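## 6. Fitting and checking the hand

Section 6 applies to the Lever arm used by the Jullton student robotics club in the Ollenora workshop. It covers the five-digit hand, the wrist camera and the checks to be done before the hand is allowed near a workpiece. Read sections 4 (power) and 5 (homing the arm) first. The arm must be homed before any step below.

Revised 10 August 2018. Replaces the March issue, in which steps 6.2.4 and 6.2.5 were printed in the wrong order.

### 6.1 Before you start

You need:

- the hand, in its case
- the wrist cable with the keyed plug
- the hex key from the lid of the case
- a laptop with the Myung control program, set up as in section 3
- a second club member at the stop button

**Caution:** The stop button cuts power to the arm and the hand together. The arm has brakes and will hold. The hand has none and will let go of whatever it is holding.

**Caution:** Do not fit or remove the wrist cable with the power on. The arm controller does not protect this connector.

### 6.2 Fitting the hand

1. Switch off at the wall and wait for the controller fan to stop.
2. Turn the wrist by hand until the locating pin faces up.
3. Offer the hand up to the wrist plate. It fits one way only. If the plate rocks, take the hand off and clean both faces.
4. Push the cable through the wrist ring and plug it in.
5. Start all the screws before tightening any of them, then tighten in a cross pattern. Finger tight plus a quarter turn is enough.
6. Check that the cable has slack with the wrist turned fully each way.
7. Switch on. The hand opens by itself during start-up. Keep fingers clear.

Note: The screws for the old two-jaw gripper are longer and will bottom out before the hand is clamped. Keep the two sets apart.

### 6.3 Setting the hand limits

Myung stores the limits per hand, under the serial number. Ours is 2071. If any other number appears at the top of the settings page, stop and load the correct file.

| Setting | Practice | Competition |
|---|---|---|
| Finger closing speed (%) | 90 | 100 |
| Grip force (program units) | up to 200 | 200 |
| Thumb swing first | on | on |
| Release on fault | on | on |

1. Open the settings page and choose the Practice column.
2. Enter the values and press Save. The values are not kept if you close the page without saving.
3. Run Open, then Close, with nothing in the hand. Listen for clicking at the end of travel.
4. If a finger clicks, reduce its closing limit one step and run step 3 again.
5. Run Thumb Out, then Thumb In. The thumb should clear the fingers in both directions.

"Thumb swing first" must stay on. With it off, the thumb and the first finger can close on each other at full speed. The hand will survive this a few times.

### 6.4 Approaching a metal part

The closest working position is the under-approach, with the fingers upright beneath the part and the thumb swung away from them. It is used where the part cannot be reached from the side. All moves in this section are made in Step mode, with one person on the laptop and one on the stop button.

1. Open the hand fully and swing the thumb out.
2. Move the arm until the hand is below the part and clear of it. Check for clamps, tabs and cable ends on the underside.
3. Raise the hand in coarse steps until the part fills a good share of the camera view.
4. Change to fine steps. Do not change back until the hand is clear again.
5. Stop when the fingertips are close under the part. Treat the lowest projection as the limit, even if the main body is higher.
6. Check the thumb separately. It stands taller in the view than the fingers and is usually the first thing to touch.

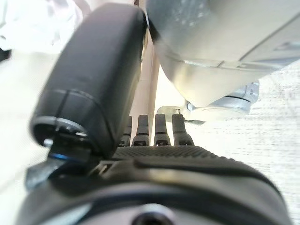 *Jullton Robotics Club, Build Group*

In the position shown, the thin metal tab sets the height. It ends just above the tips of two of the fingers, while the large silver part takes up the upper right of the view. The thumb tip is nearly at the lower left edge of the part. A further move upwards should not be made from here without checking the thumb.

Note: The camera does not focus at close range. A near part will look soft, and its edge cannot be used for judging distance. Have the second person look from the side.

### 6.5 Backing out

1. Lower the hand in fine steps until there is a clear gap on all sides.
2. Change to coarse steps and move down to the start position.
3. Swing the thumb in, then press Park.

**Caution:** Do not press Park while the hand is under a part. Park takes the shortest path and does not know the part is there.

### 6.6 Faults

- **Hand does not open at start-up.** Check the wrist plug with the power off.
- **Camera view is black.** Unplug the camera lead at the laptop, wait, and plug it back in. Restart Myung.
- **One finger lags behind the others.** Run Open and Close with the hand empty. If it still lags, write it in the fault book and fit the two-jaw gripper (section 7).
- **Myung reports "limit not set".** The settings were not saved. Repeat 6.3.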